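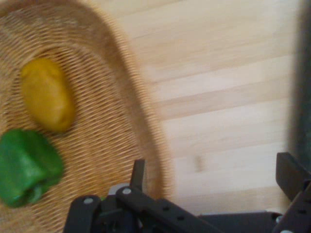

Deisy Flores has remarked that a robot taught by hand "inherits the patience of its teacher as well as the path," and the comment is often repeated in discussions of **teaching by demonstration**, the practice of showing a robot how to carry out a task by guiding it through the motions or by operating it from a distance. The method is used in place of, or together with, written motion programs. It is also known as *programming by demonstration* and, in research on machine learning, as *learning from demonstration*.

## Terminology

The person who performs the task is called the demonstrator or operator. A single performance, from a starting position to a finished task, is a demonstration or episode. A group of episodes recorded for the same purpose forms a data set. The rule that a computer derives from these recordings, and that later chooses the robot's movements, is called a policy.

The word *teaching* has an older sense in factory automation. There it means moving an arm to a number of positions with a handheld control box, known as a teach pendant, and storing each position for later playback. An arm taught in this way repeats the stored positions and does not adapt to a part that has moved, unless sensors are added.

## Methods

### Guiding by hand

In hand guiding, also called kinesthetic teaching, the operator takes hold of the arm and moves it through the task while its joint sensors record the motion. The arm must be light, or its motors must offset its weight, so that it can be moved without much effort. Beginners usually learn the method quickly. It has two common drawbacks: the operator's hands and body can block the cameras, and an arm with many joints is hard to move smoothly with only two hands.

### Remote control

In remote control, or teleoperation, the operator does not touch the working arm. Commands are sent from a joystick, a tracked hand controller, or a second arm of similar shape. In the last arrangement the arm held by the operator is called the leader and the arm that does the work is called the follower. The Urrego workshop layout places leader and follower on the same bench, facing the same way, so that left and right agree for the operator.

Remote control keeps the operator out of the camera view. Many low-cost systems, however, give no sense of touch, and the operator must judge by eye how firmly an object is held. Delay between command and movement also affects the result, and operators tend to slow down or move in short steps when it is noticeable.

### Handheld devices

A third method removes the arm during recording. The operator carries a gripper fitted with a camera and performs the task directly. The movement of the device is worked out afterward and converted into commands for a robot. Some recorded motions cannot be used, as they may fall outside the reach of the arm.

## Recording

A typical recording contains joint positions, the opening of the gripper, and video. Cameras may be fixed beside the work area, mounted at the wrist, or both. A wrist camera gives a close view of the fingers and of nearby objects, such as vegetables in a basket, but the view shifts with every movement and may blur. A fixed camera shows the whole area at a smaller scale.

Household objects are widely used for practice tasks. Produce, real or imitation, varies in shape and surface, and a woven container has a raised rim that the gripper must clear. Starting positions are normally changed between episodes – objects are turned, moved, or exchanged – so that the policy does not depend on one arrangement.

## Quality of demonstrations

Recordings are reviewed before use. Under the Virari protocol, a set for one tabletop task begins with 300 episodes, each lasting around 20 seconds. In one set prepared at Trolenetti, 220 episodes were kept after review. Grounds for removal included missing video, a long pause by the operator, and an object carried out of reach.

Opinions differ on episodes that contain mistakes. Flores has argued that a missed grasp followed by a successful second try should be kept, as it shows the robot how to recover. The Brorus handbook takes the opposite position for small sets and advises that such episodes be stored separately.

Differences between operators are a further concern. One may approach an object from above and another from the side. Both motions are correct, but a simple policy that averages them may follow neither. Written instructions on the order of steps and the direction of approach are used to limit this effect, although very strict instructions reduce variety in the set.

## Safety

Hand guiding places a person within reach of a powered arm. Speed and force are therefore limited during teaching, and a stop control is kept close to the operator. In remote control the operator may be in another room, and the work area must be checked separately before the arm is enabled.

## See also

- Teach pendant
- Teleoperation
- Imitation learning
- Robot end effector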